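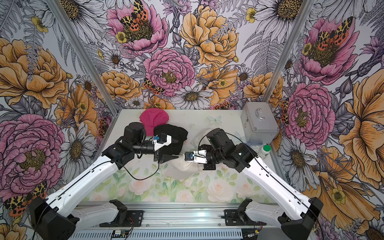 **Was bezeichnet der Rapport eines Flächenmusters?**
Der Rapport ist die kleinste Einheit, aus der sich das gesamte Muster durch Verschiebung erzeugen lässt. Angegeben werden Rapporthöhe und Rapportbreite, jeweils in cm.

## 3.1 Ansatzarten

- **Ansatzfrei:** Bahnen werden ohne Rücksicht auf das Muster geklebt.
- **Gerader Ansatz:** gleiche Motive liegen auf gleicher Höhe.
- **Versetzter Ansatz:** jede folgende Bahn wird um einen festen Betrag verschoben, meist um die halbe Rapporthöhe.

Bei großblumigen Dessins ist der Sitz der Hauptblüten maßgeblich. Füllmotive (Farn, Blattwerk, kleine Blüten) verdecken den Stoß, sofern die Kontur nicht in der Naht endet. 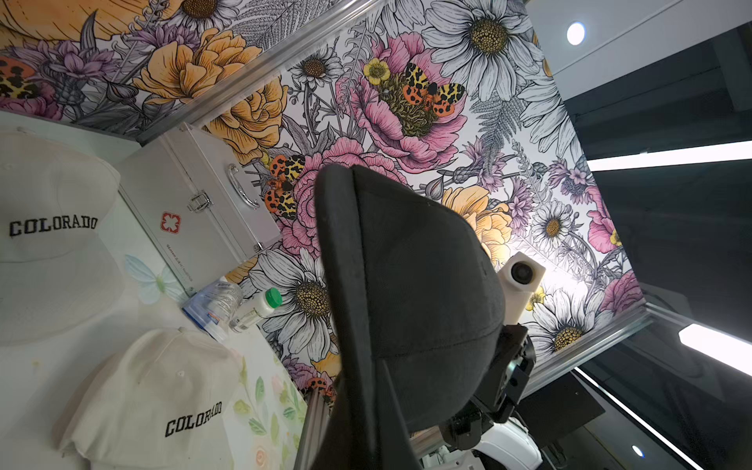 *Abb. 3.1: Botanisches Dessin, schwarze Linienzeichnung mit selektiver Farbgebung*

## 3.2 Zuschnitt

Die Bahnlänge wird auf das nächste ganze Vielfache der Rapporthöhe aufgerundet. Rechenbeispiel für das Übungsdessin »Kelari«, gerader Ansatz:

| Größe | Wert |
|---|---|
| Rapporthöhe | 46 cm |
| Brüstungshöhe | 90 cm |
| Vielfache je Bahn | 2 |
| Bahnlänge | 92 cm |

Verschnitt je Bahn: 2 cm. Eine Zugabe für den Beschnitt oben und unten ist darin nicht enthalten -- sie erzwingt hier unter Umständen ein drittes Vielfaches. Bei 100 cm Wandhöhe ist dieses in jedem Fall nötig.

## 3.3 Kombination mehrerer Dessins

Treffen zwei florale Muster aufeinander, sollten sie sich in Maßstab und Kontrast unterscheiden. Farooqui (Skript Teil 2) behandelt nur den Maßstab; der Kontrast wird in der Übung bei S. Sezer ergänzt.

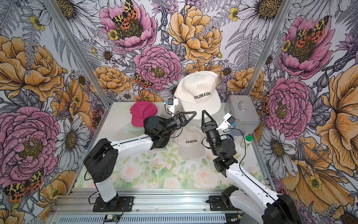

*Abb. 3.2: Konturierte Großblüten an den Wänden, pastellfarbener Rosendruck auf der Tischfläche*

**Aufgabe bis Mai:** Zuschnittplan für »Fument«, versetzter Ansatz, Maße laut Datenblatt. Abgabe bei Asif Farooqui.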